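3. Bottles in the sleeping room

3.1 Background of the observation

In the first part of this study we described where empty and half-empty drink bottles are kept in small rented homes. The kitchen and the balcony were the places that most residents named when we asked them. During the home visits, however, we found that the sleeping room holds a large part of the bottles, and that the residents forgot to name it. The present section is about this room, and about the bed as a place where things are put down, sorted and sometimes left.

The visits were made by the second author together with Tomoyo Sasaki, who speaks the language of most of the residents and who also prepared the short interview guide. A visit took one evening. The residents were asked to do their normal tidying, and they could stop at any moment. We did not bring any boxes, bags or labels of our own, as it was important for us to see which surfaces and which covers the residents choose by themselves.

In total 40 homes were visited. All of them had one room for sleeping and working, and in many of them this room was also used for eating. It is necessary to keep this in mind when the results are compared with the earlier work of Gronow on family houses, where the bedroom has a door and is used only at night.

3.2 The bed as a sorting surface

Residents who live in one room often have a desk, but the desk is seldom free. It holds the screen, the papers, the cosmetics or the rice cooker. The floor is considered dirty by most of them. For this reason the bed becomes the largest clean surface in the home, and it is used for folding clothes, for packing a suitcase, for wrapping gifts, and also for sorting bottles before they are carried down to the collection point.

The use of the bed brings a small problem. A bottle may still have some drink inside, and the duvet is difficult to wash in winter. The residents solved this in different ways. One group put a towel or an old bed sheet under the bottles. A second group used a tablecloth, usually one that was bought for a table they no longer have, or for picnics. The third group used nothing and trusted the caps. We call these three ways the towel way, the cloth way and the bare way. The cloth way is seen in Figure 3, where bottles are laid on their sides on a light blue cloth with daisies, and the cloth is laid over the duvet.
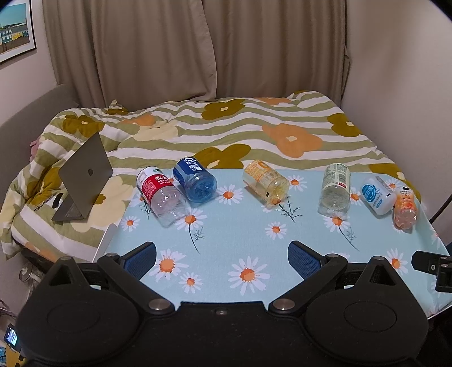

Figure 3. Plastic bottles on a cloth spread over a bed.

The choice of the cover was stable. When the resident had used a tablecloth once, the same tablecloth came back on the next occasion, and it was often kept folded near the bed for this purpose. Several residents spoke of it as "the bottle cloth", although it was never sold under such a name. One resident explained that she likes a cloth with a print, as small drops are not so visible on it. Another resident preferred a plain white sheet for the opposite reason: she wants to see every drop, so that she knows when it must be washed.

We also noticed that bottles are mostly laid down and are not put upright. This is easy to understand. A mattress is soft, and a tall empty bottle falls when somebody sits down on the bed or pulls the duvet. But the residents gave a further reason which we did not expect. When the bottles are lying with some space between them, the label of each one can be read without lifting it, and the resident can decide at once which ones to keep. In one interview this was called "reading the week".

3.3 What is kept and what is given away

The decision to keep a bottle depended on its size, its shape and its label, and in this order. Clear water bottles of the common 500 ml size were seldom kept for long. They were refilled with boiled water for some days, and after that they were given to the collection. The residents saw them as having no character — one of them said they are "like paper cups, only slower".

Small bottles had a longer life. A bottle of 100 ml or a little more was kept for lotion, for soy sauce, for plant food or for detergent on a journey. The small size was named as the main reason, but the label was also important. Bottles with cartoon pictures were kept by residents who had no plan for them at all. They stood on the shelf, or on the window sill, and they were moved from one home to the next. When Ms. Sasaki asked if such a bottle could be thrown away, the usual answer was "not yet".

Colored bottles were in the middle position. Residents liked a blue or green tint, and used these bottles for water plants, but only when the label came off easily. If the glue stayed on the surface, the bottle was given away with the clear ones. We can see here that a very simple property of the package, the quality of its glue, decides if it is used for a second time.

Drink that remains in the bottle was a separate matter. The rule of the collection point says that a bottle must be empty and rinsed. Most residents knew this rule. Still, in many homes we met bottles with a little liquid in them, and the resident was not always sure how old it was. These bottles made the sorting slow. They had to be carried to the sink, opened, emptied and brought back, and during this walk other tasks were started. In a few homes the sorting was not continued on the same evening.

3.4 Other objects on the bed

A bed which is used for sorting is rarely cleared completely. Laptops, chargers, soft toys and clothes remain on it and are pushed to the side of the headboard. The residents did not see this as disorder. They spoke about a "far side" and a "near side" of the bed, and the near side was the one that should be free. The line between the two was respected with surprising care. A resident who spread the cloth on the near side would pull its edge straight several times, but she would not touch the pile behind it.

The laptop deserves a short remark. In most homes it stayed open during the tidying, to play music or a series. Some residents placed it on the duvet first and the cloth afterwards, so that the size of the sorting surface was decided by the place of the laptop. When we asked why it was not moved to the desk, the answer was again that the desk is full.

Storage products were present in some homes, but they did not change this habit. Two residents owned a folding bottle rack from Ploten, and one had a hanging bag of the brand Fesier on the inside of the door. Both products were used — for umbrellas in one case, and for slippers and scarves in the others. The residents said that the rack is good for full bottles. For the empty ones they want first to see them all together, and no rack offers this.

3.5 Discussion of the section

The observations show that the bed must be counted among the working surfaces of a small home. The older plan drawings, including those used by Buthelezi in the housing survey, mark it as a place of rest and leave it out when the free surface is calculated. If the bed is included, the working surface of the one-room homes in our group becomes much larger, but it is available only in the daytime and the early evening. Sorting of bottles has to be finished before sleep. This explains why the cloth is so much liked: its corners can be taken together, and everything can be put on the floor in one movement, sorted or not.

There are limits to this material. The visits were made in the cold season, mainly in December, when fewer cold drinks are bought and the balcony is not used. It is possible that in summer the bottles move outside. Also the presence of two visitors in a small room surely made some residents tidy more than usual. We tried to reduce this effect by coming for a second time to the homes that agreed, and the cover on the bed was in all these cases the same as before.

In the next section the path of the bottles is followed from the room to the collection point in the yard, with attention to the bags in which they are carried.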